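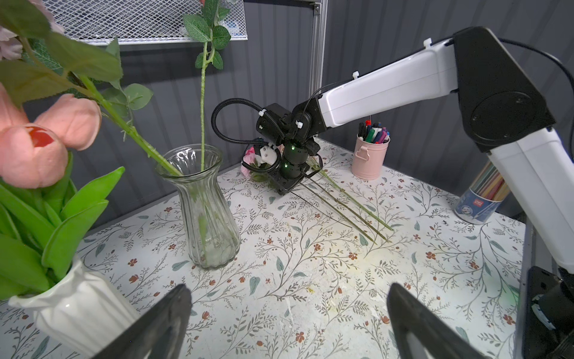
Hipólito Toledo told us that he has left before the final horn at almost every Pirzada home game he has attended, and that he doesn't think of it as leaving early. For him the game is over when he can tell who is going to win, and the rest is parking. We heard versions of this from many of the season ticket holders, and it is the reason we separate two things in this section that older work on hockey crowds tends to put together: when a person stops watching and when a person leaves the building.

4.2 Early departure and the state of the game

The survey was filled in by 127 people holding season tickets for the Rokitance rink, which seats 3000. Each person was asked to think of the last home game they had attended and to say when they left, what the score was at that time, and how they had traveled. We also asked whether they followed the remaining minutes in some other way, such as the club radio stream or a phone score service. Answers given from memory are not exact, and where a person gave a score that could not have occurred in the game named, we dropped the score but kept the rest of the form.

The score matters, but less than we expected. A lead of three goals or more in the third period sends people to the exits whichever side holds it. A lead of one goal keeps nearly everybody in. The difficult case is the two-goal lead. Here the answers split by how people got to the rink. Those who came by car were the more likely to go, and those who came by bus tended to stay, apparently because the bus runs on a fixed timetable after the game and there is nothing to gain by standing outside.
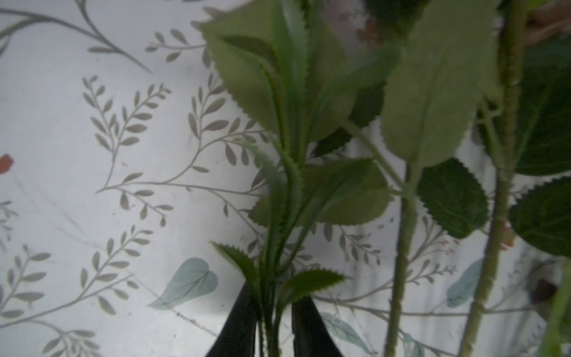

Figure 2. Artificial sprig with toothed leaves against a printed table covering.

Empty-net goals came up often in the written answers. When the trailing team pulls its goalie, a two-goal lead can become one goal or three within a few seconds, and several people wrote that this was the only part of the third period they really cared about. The same people, in some cases, had also reported leaving with five minutes left. Kevser Karakaya wrote that she listens to the last minutes in the car and gets more out of the radio call than she would from her seat, which is behind the penalty box and has a poor view of the far net. We did not ask about seat location in the February survey and should have.

A second point concerns stoppages. The third period at Rokitance contains more breaks than the first two, partly for the scheduled ice scrape and partly for announcements and prize draws. People who left early named the breaks as often as they named the score. They did not complain about penalties, video review or injuries, which they saw as part of hockey. The draw for the Hodard gift basket was mentioned by name, and unfavorably, by respondents who had otherwise left the comment box blank.

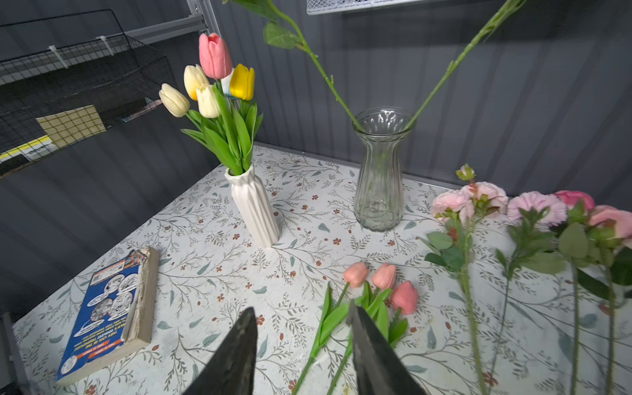
Children change the pattern again. Adults who came with a child under 8 left earlier in close games and in one-sided games alike, and gave bedtime as the reason. Older children had the opposite effect, since they wanted to stay for the stick salute and the chance of a puck over the glass. We therefore report the two groups separately in the tables, even though the second one is small.

None of this tells us about people who buy single tickets. A season ticket holder who walks out on one game has many others to see, and the cost of missing the end is low. Someone who has driven in from Wastevura for the only game of the winter may sit through a 7–1 loss to the last second. The gate counts do not distinguish between the two kinds of ticket, so the question is left for the interviews in Section 5.

Related items
Radio listening among hockey fans inside the arena
Does the second intermission need to be that long?
Bus timetables and evening attendance at small rinks
Overtime formats compared

Comments (3)

Damián Fuentealba
I leave at the ten-minute mark whatever the score. Been doing it since they changed the parking lot exit.

Bautista Fuentealba
And then he calls me to ask how it ended.

Emiliano Ulloa
Did you look at playoff games separately? I would guess 100 percent stay for those, even down by four.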